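Dusance picking kit with the Brarkitz gripper, anybody using it?
Posted in December by pallet_moth

Hello all. I write from a small repair and returns shop, we are in Neritz. We want to automate the sorting of mixed returns, and the seller offers us the Dusance kit: arm, two-finger gripper from Brarkitz, software for one year and a half day of training by video. The price is just over 3000 for the gripper and software part, the arm is separate. I have it on trial for 6 weeks and I would like to hear from other owners before I sign.

My setup is simple. Two gray bins one behind the other on a wooden table, held with bar clamps, and the arm comes in from the right side. I put mixed things in the front bin, hard and soft together, and the arm must move them one by one to the rear bin. 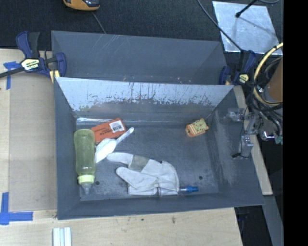 With boxes I am satisfied. The software finds the box also when it lies at an angle, and the fingers close on it in a calm way. My trouble is with clear plastic and with fabric. A baby bottle is found maybe every second time, and a work glove is often taken by one finger only and falls again on the way. I made 164 attempts until now and wrote down each one. If somebody wants the sheet, I can send it.

Reply by kettle_nine

We bought the same kit in spring. Clear plastic got much better for us after we changed the light. Ours was directly above the table and the camera saw only reflections. Now we have it low from the side with a white cloth in front. Try this before you judge the gripper.

Reply by oskar_feeds

I do not agree that it is only the light. The depth camera in this kit is weak with transparent things, and Dusance knows it. I asked support and they sent me a link to a more expensive camera. For this money I expect that it sees a bottle.

Reply by kettle_nine

It is a fair point about support, they were slow with me also. But we run bottles every day with the camera from the kit, so it can be done.

Reply by tam_lidar

For the glove: go in the software to the grasp settings and make the approach deeper. The default stops too high for flat soft things. Please go slowly, I scratched the floor of my bin the first time. Also, did you compare with Rüegg? Their fingers have a softer pad, and you can rent for 7 months.

Reply by pallet_moth

Thank you, this is very useful. Rüegg I did not compare yet, I thought they make only suction. I will move the lamp tonight and change the depth tomorrow morning, and then I repeat the test with the same things.

Reply by oskar_feeds

Ask the seller in writing what the software costs after the first year. They did not tell me until the renewal came.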